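Cómo comparar una pinza de dos dedos con cámaras de muñeca antes de comprarla

Por Jhosep Villanueva
22 de febrero de 2024

En el taller de Carhuamaca probamos pinzas con una tarea muy simple: tomar un vaso pequeño y vaciar su contenido en un bol de acero inoxidable. Es barata, se repite rápido y muestra defectos que la hoja de datos no menciona. En esta guía explico los pasos que yo sigo para comparar la pinza Avaren con la Zorko. 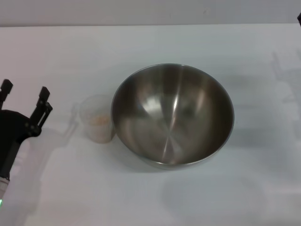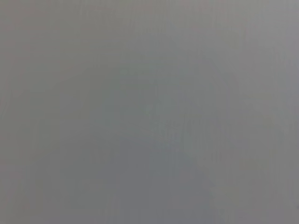
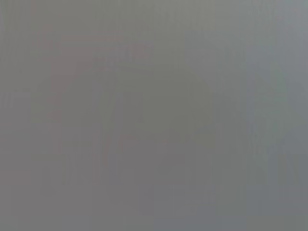
Paso 1. Prepare la mesa. Ponga el vaso al lado del bol y marque con lápiz la posición de los dos. Si la marca se borra, vuelva a medir antes de seguir, no confíe en el ojo.

Paso 2. Revise todas las cámaras, también las de la muñeca. Guarde una captura de cada una con el brazo quieto. Una vista gris y borrosa no sirve para juzgar el agarre, y en ese caso yo decido solo con la cámara de la cabeza. Anote el resultado de cada cámara por separado.

Paso 3. Fije el controlador. Use la misma velocidad para las dos pinzas. Nosotros empezamos con 60 mm/s en el acercamiento y 300 ms de espera después de cerrar los dedos.

Paso 4. Cierre primero sobre un vaso vacío. El plástico delgado se deforma con poca fuerza, entonces conviene subir la corriente poco a poco. Cuando el vaso ya no resbala, apunte el valor y no lo cambie más.

Paso 5. Haga 12 repeticiones por pinza con el vaso cargado. Para cada una escriba tres cosas: si agarró, si volcó dentro del bol y si dejó el vaso de pie. Los granos que caen en la mesa los peso al final, es más justo que mirar.

Paso 6. Cambie la pinza y calibre otra vez el punto central de la herramienta. Yo olvidé esto en agosto y tuve que tirar dos días de datos.

Para el registro me basta una hoja de cálculo con la fecha, el número de serie y la versión del firmware. Si alguien quiere mi plantilla, puede pedirla en los comentarios.

Artículos relacionados
Calibrar la muñeca del brazo Pukville
Almohadillas de goma o de silicona para dedos paralelos
Cómo leer la corriente del motor en el controlador Zorko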